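Bench Notes > Sim Room > Teleop
August 6, 2022
4 min read

Picking up where I left off with the remote-control demos in the simulator. Oduor had the leader handles first thing and I sat next to him with the notebook, which is the better job if you ask me - you get to watch all the near misses and none of them are yours.

The target for the week is 80 good demos of the green part, and we are nowhere near it. By lunch we had nine that I would keep. Two more are in the maybe pile because Oduor paused so long before closing that the model will probably learn to daydream. Glenys wants those thrown out. I want to trim the pause and see what Ceren does with them (Ceren is the training run, for anyone reading this from the Veloso side).

One thing I changed early on: I set the replay tool to show the gripper view and the room view from the same session, so whoever is driving can check one against the other. Before that Oduor was steering almost entirely by the room view and kept rolling the wrist the wrong way. Much happier after!
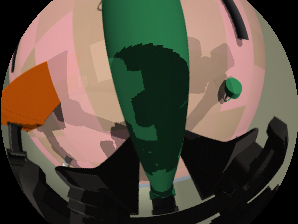
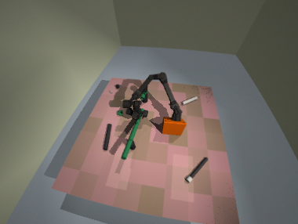

Gripper view first, then the room view.

My gripe with the way we've been teaching this is the approach. We all come in too fast, slow down at the last second and then fiddle, and the fiddling is what gets recorded most densely, so of course the policy comes out twitchy. I tried telling Florêncio to pick a line from farther back and hold it. The shadows turned out to be the best coaching aid I have. In the room view the arm throws that long brown-gray one over the checkered mat, and I had him glance at it while he moved the handles, just to get a feel for how the arm was traveling. In the gripper view it's less friendly, with the dark patch sitting right over the middle of the green body, and he said he kept reading its edge as the edge of the part. Fair enough. I did the same thing back in April.

We talked about turning shadows off for the driver and keeping them on in the recorded images. Judite is against it, says the person should see what the policy sees or we end up recording decisions the images can't explain. I think she's right, but I'd still like to try it for new drivers, two sessions at most, and compare.

Other bits:

Handle scaling is back to the old value. The finer one felt lovely close in and was miserable everywhere else (my wrist is still complaining).

The loose cylinders stay on the mat. Rosário asked if we could clear them for the demos and I said no, I want clutter in the recordings from the start. We can argue about how much.

Replay export to Osolholm choked again on the long file names. I renamed by hand, which is silly, and somebody with more patience than me should fix the script.

Next time I drive and Oduor takes the notes. He has promised to be kind about it. I also need to write down the reset routine properly, since three of us do it three different ways.

2 comments
9 shares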